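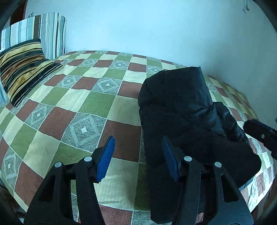
### 4.3 The open day as a source of demonstrations

Our third collection took place on a Friday in April, when the Grandale building opened its doors to the public. The two earlier collections (Sections 4.1 and 4.2) used trained operators who had spent weeks with the hand-held grippers. On the open day we wanted to know how far a person could get with no training beyond a short talk and a minute of free play. We had modest hopes. The results were much better than we had planned for, and the day changed our minds about several parts of the method.

**Setting.** We used two furnished rooms on the ground floor, one set up as a bedroom and one as a kitchen corner. The kitchen corner ran the cup and towel tasks from Section 3 and is covered only briefly in this section. The bedroom had one task, which we called Zaton: take a garment from wherever it is and leave it folded on the bed. We gave no rule about how it should be folded. Visitors asked about this constantly, and the answer was always the same: fold it the way you would at home.

That one instruction gave us the variety we had been trying to script for a year. Some people folded in thirds from the sides, some brought the hem to the collar first, and a fair number laid the garment out flat and patted it down with the closed fingertips before doing anything else. One family held a long argument across the bed about whether sleeves go behind or in front, and then recorded both.

**Equipment.** Each station had a pair of grippers of the Dzene type, described in Section 3.1, with blue ridged fingertips on four-bar jaws and a wide-angle camera looking out over the fingers. Recording was started and stopped by a helper at a laptop running Skillel, our logging software. For the open day we left the squeeze force at the lowest of the three settings, so that smaller hands could close the jaws all the way. This made the grip weaker on thick cloth, a point we return to below.

**Procedure.** Baiba Grīnberga led the bedroom station and gave the introduction, first in Latvian and then in English. It lasted two minutes at the start of the day and had shrunk to well under one by lunch, as people in the line had already heard it and were explaining it to each other. Visitors then picked a garment from the rail, tried the jaws on it freely, and recorded as many attempts as they liked. We stopped an attempt only if the visitor asked us to. Failed attempts were kept and marked.

Some 3000 people came through the building during the day. We logged 1545 attempts over both rooms, of which 753 were garment folds. The remainder were kitchen tasks. The longest wait for the bedroom station reached 100 minutes in the early afternoon, and we would plan for a second bed next time.

**Thick garments.** The part of the day we learned most from was the work with padded and quilted clothes. We had put them on the rail almost as an afterthought. T-shirts and thin sweaters had been the core of our earlier data, and we expected visitors to choose them. They went straight for the bulky items! A puffy sleeve is a fine challenge for two fingertips, and people like a challenge when others are watching.

Figure 5 shows what the learner has to work with in such a case. A black garment, apparently a padded jacket, lies folded and spread lengthwise over the right half of the bed, with the jaws open in front of it. Most of its surface is matte and very dark, so the creases across its middle are low in contrast. The puffy section on the right side is glossy and breaks up into small shiny folds. A feature tracker tuned on the thin garments of Section 4.1 finds plenty to hold on to in the shiny part and very little in the main panel. We had seen this effect in single frames before, but the open day gave us enough thick clothing to measure it properly.

The bedding matters too. The checked sheet in Figure 5 has red, green, cream and gray squares divided by thin whitish lines, and several of the gray squares carry a diamond. Through the wide-angle lens the squares near the camera look large and those toward the far edge small and narrow. For camera pose this is a gift, as the pattern gives strong corners over most of the lower view. For garment segmentation it is more mixed. The outline of a black item against the checks is easy to find, while a printed shirt on the same sheet was at times merged with it completely. We had considered a plain sheet for the day and are very glad we did not use one, given how steady the pose tracks came out.

**Regrasping.** Trained operators tend to plan a fold so that each hand grips once and lets go once. Visitors regrasped all the time. They would pinch a hem, feel it slip, open the jaws, move a little way along and try again, often while talking to someone behind them. We first took this for noise and wrote a filter to remove it. Looking at the recordings the next week, we took the filter out again. A slipping hem followed by a quick second try is exactly the behavior our earlier policies lacked, and it appears in these recordings in every form we could have asked for. The low force setting, which we had worried about, probably helped here by making slips more common on thick cloth.

**Two hands, two people.** We had assumed one person per pair of grippers. Early in the morning two sisters took one gripper each and folded a jacket facing each other from opposite sides of the bed. Others in the line saw this and wanted the same. Skillel stores the two devices as separate tracks with a shared clock, so nothing needed to change in the software, but the relative motion looks quite different from that of one person's arms. The hands come closer together and cross more freely, and there is a lot of waiting. We keep these attempts under their own label and leave them out of the training runs in Section 5, with the exception of the ablation in Section 5.4.

**What visitors told us.** We did not run a formal survey. Helpers wrote remarks on a sheet of paper by the door, and a few of them have already led to changes. Several people said the handles were comfortable but that they could not tell when the jaws had fully closed on thick fabric. A retired tailor showed us that turning the wrist slightly inward before closing lets the lower fingertip slide under a padded hem, where we had been pushing straight down. We tried it the same evening on the stubborn items left on the bed, and it is now part of our standard introduction. Children asked the best questions, among them whether the robot would know that a jacket has a front.

**Limits.** The open-day set has clear gaps. Lighting in the bedroom changed through the day with the sun, and we did not log it. Handedness was recorded only when visitors offered it. The rail was restocked by whoever was free, so some garments appear far more often than others, and the split used in Section 5 is made by garment and not by visitor for this reason. We also have no measure of fold quality beyond the helper's mark of finished or not finished, which was given quickly and with a line of people looking on. Two of us are now re-marking the garment attempts from the video, starting with the padded items.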